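The success rate in a grasping paper is usually one number in a table, and I think most of us read it wrong. I know I did for years.

Last December our group at Presdale finished a long evaluation of a pick policy we call Mota. We ran it on two arms with parallel grippers and wrist cameras, on a tabletop set with packaged snacks, small bottles, toy food and a few containers. The training set had 2422 demonstrations. The evaluation had 1012 trials. Mota scored well enough that a draft was half written before anyone looked hard at the failures.

Leandro Medina was the one who looked. He sorted the trials by what the object was covered in, a label we had never thought to record. Hard plastic, cardboard and bare foam were fine. Anything in clear wrap was bad. The policy would reach for a wrapped item, close on it, and lose it during the lift far more often than our headline number suggested. Clear wrap made up a small share of the trials, so the average hid it.

My view is that a result like ours should not be published as an average. The average depends on the mix of objects, and the mix is whatever was in the bin the week the lab went shopping. Swap 60 trials from boxes to wrapped buns and the number moves without a line of code changing. A reader comparing our figure with someone else's is partly comparing two grocery lists.

The usual answer is a standard object set. I have used Rorka's set and it is a good one, but standard sets drift toward things that are easy to ship and store. They have few items with loose film on them. A policy can do very well there and still be poor at a lunch counter.

What we do now is slower. We keep the wrist camera recording through the whole grasp and look at the moment after the fingers close. With a wrapped toy hot dog, the glare and the wrinkles in the plastic fall right where the policy needs to find an edge. The fingers may be on the bun or only on the film, and a binary success flag recorded at the end can't tell you which.
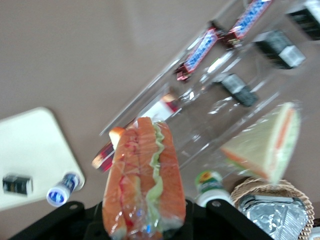 ## What I would like to see reported

Give the rate per surface type, even if the types are crude. Ours are rigid, soft, filmed and foil. Four rows in a table cost nothing.

Give the number of trials in each row. If there are only nine, print nine.

Say who picked the objects and when. If the objects were chosen after the policy was already running, say that too. We chose ours partway through, and that probably helped our score.

Release the failed grasps along with the good ones. We put all of ours on the Meltirar server, and people outside the group have already disagreed with some of our labels. In several cases they were right.

## The objections

The first is that small rows are noisy. They are. A noisy row with its count beside it still tells me more than a clean number that mixes four different problems.

The second is cost. Somebody has to watch the footage, and 2000 clips is a lot of watching. We split it over several weeks and it was dull work. It also led to the only real improvement we made to Mota this year, a second look from a different angle before lifting anything shiny.

The third is that reviewers want one number. I don't have a good answer to that one. We sent our paper in with the table and no average, and one reviewer asked us to add the average back. We added it, in the appendix.

Presdale, July 2024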